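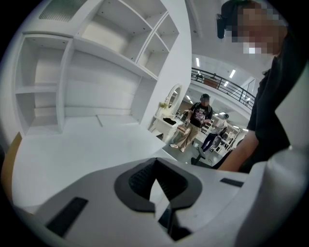
From: Liudmyla Kushnir
To: trirkix-build
Date: Tue 18 March
Subject: Re: [trirkix-build] Finger play and the wide lens

Replies in between. I have cut the part about the door code, as that went out separately.

> I printed the second pair of fingers at the weekend and they
> still rock sideways on the carriage. You can feel it with the
> grip half closed. Is that the print or the rail? I used the
> file in the Skarine folder, the one with the longer wedge.

It is mostly the rail. The Skarine file was drawn for the old carriage, which had a deeper slot, so the finger sits on the front edge and has nothing behind it. I have put a new one in the Flaltow folder with 2 mm added to the foot. Print it standing up, 35 per cent infill, and don't sand the foot. If it won't go in by hand, run a blade along the inside corner and try again.

The wedge angle is the same in both files, so you can keep the old fingers for testing the trigger.

> Also the housing halves. Mine leave a gap on the right-hand
> side near the upright, wide enough to get a nail into. The
> left is fine.

Mine did that as well. Check the cable first. If it goes over the boss and not round it, the halves can't close, and the screws will pull the left side down and leave the right open. I had the thing apart three times before I looked. After that, tighten the two rear screws before the front ones.

If the gap is still there with no cable in at all, the half has warped on the bed. Slowing the fan for the first layers cured it on the shared printer. I can't speak for yours.

> How are you finding the wide lens? I am worried we are giving
> up too much of the picture to the gripper itself.

The body takes up the whole bottom of the view, and the upright stands along the right-hand edge. I don't mind the first. The fingers have to be in view or we can't tell what the grip is doing, and if the camera goes further forward we lose the root of the finger. The upright I would like to change. Moving it outwards makes the handle too wide for small hands (mine, for one), so I am going to try making it thinner towards the top and see if it still feels stiff.

At the edges everything straight comes out as a curve, shelves especially. The calibration deals with most of that. Please do it again whenever the lens has been unscrewed, even a quarter turn. My last set was no use past the middle of the image and it was only that I had cleaned the lens and not put it back to the mark.

> What is the trigger spring supposed to be? The parts list just
> says "light".

Sorry, that was me. The bag I have is marked 3635, from Stetsiuk. It is on the soft side but your finger doesn't get tired. I tried a stiffer one and after 30 minutes of picking up pegs I had had enough. There are spares in the bag taped inside the lid of the parts box. Take what you need and write it on the lid.

> Last thing, do you want the grey centre part reprinted too?

No, leave it. The raised rim is fine and the mesh sits in it. I would only change it if the new fingers rub when fully open, and on mine they clear it.

Things still open from my side:

The encoder reads a step out after a restart. I think the magnet is loose in its cup. Glue tonight, test tomorrow.

The thinner upright. I will post the file when I have one that doesn't snap.

The build notes still show the September wiring, with the battery lead on the wrong side. Use the drawing in the Flaltow folder – the plug is keyed now but the old ones aren't, and they will go in backwards.

If anybody has a longer hex driver for the rear screws, could they bring it on the next build night? The short one rounds the heads.

Liudmyla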